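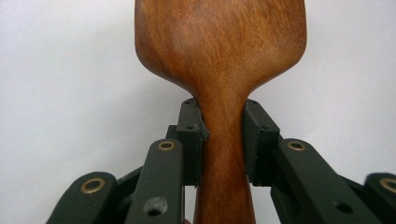 Skornham Stack-and-Spoon, data card

Release 2, March. Replaces the first upload completely. If you still have the old folder, delete it, the label files look the same but aren't.

What's in it

Short hand-held gripper recordings of tabletop work. 43 sessions, all collected in one room at the Nemetport site. Objects are a wooden utensil and a cream stacking toy with an orange beak (the "duck" in the label files). Each session has the video from the camera on the gripper, an opening-width track, a pose track, and a plain text label for what the operator was asked to do.

Tasks: pick up utensil, pick up duck, move duck to the other side, put utensil next to duck. Not balanced. Lots of duck, less utensil.

Why we made it

We wanted to test Bjarnason weighting – giving more training weight to the frames just before the fingers close, less to the long approach. The usual way treats every frame the same and the policy gets good at hovering. Needed objects that fail differently. A flat-headed spoon turns in the grip if you take it too high or too low. The duck has rounded sides and not much to pinch. Small set on purpose, so people can rerun the whole thing in an evening.

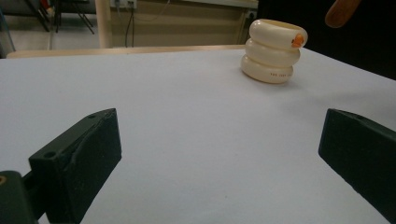
Skenmont Data Notes, Vol. 2, No. 5

Folder layout

sessions/ one folder per recording, numbered
labels/ one text file per session, same number
splits/ train and test lists, use these please
calib/ camera calibration, one file per gripper
weights/ the trained policies from the result section

The split is by session, never by frame. Early on we split by frame and got beautiful numbers that meant nothing, neighboring frames are almost the same picture. Don't redo that.

Frame times are in seconds from the start of the session. Opening width is scaled, 0 closed and 1 fully open. It drifts a little on long sessions. We rescale at load time, see the loader, it's only a few lines.

Contact labels

Every frame gets one of: open, closing, holding, releasing. Marked by hand, then smoothed. The line between closing and holding is the shaky one. With the utensil you can usually see the pads meet the neck of the spoon. With the duck it's harder, the fingers hide the sides of the rings. Wherever the two passes of labeling disagreed we kept the later time and set a flag. Filter on the flag if you want clean edges, you lose some of the duck sessions that way.

Result so far

Same network, same training length, only the weighting changed. On the test sessions the weighted policy finished nearly 80 percent of the utensil pickups. The flat one did clearly worse, mostly closing too early. On the duck there was no real difference and we don't have a good explanation. Might be the labels (see above), might be that the approach matters more for that shape. Would not read to much into either number, the test list is short.

Repeat runs: 5 seeds each. Per-seed tables are in weights/ next to the checkpoints.
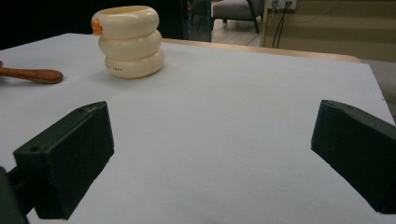 Fig. 3. Open fingers over the board, stacking toy and wooden utensil both in view.

Known problems

– Single room. Outlet, cables and chair in the background of some frames, and a policy can use them to work out where it is. Crop the top before training if you care about moving to a new room. Our cropped runs were a bit lower, not by much.
– Pale toy on a pale surface. Depth estimates go soft on the lower ring, worst in low light.
– Wood grain is great for tracking, so utensil poses are better than duck poses. Don't compare the two directly.
– Utensil is partly out of view in a lot of frames. Left in. Label still says it's there.
– Some label files have a trailing space, breaks strict string matching. Strip it.
– Calibration for the second gripper was redone halfway. Both files are in calib/, the loader picks the right one.

Not for

Force estimation, there's no force channel. Grasp benchmarks on new objects. Anything safety related.

Quick start

Unpack, point the config at the top folder, run the loader check first. It prints the sessions it found and stops on the first missing label. Then train with the flat setting, then the weighted one, seperate output folders or the second overwrites the first. Fix for that is on the list.

Changes since release 1

Relabeled all contact edges. Dropped sessions with a broken pose track. Split files are now plain text. Renamed "spatula" to "utensil" everywhere, except in the old plots, which still say spatula.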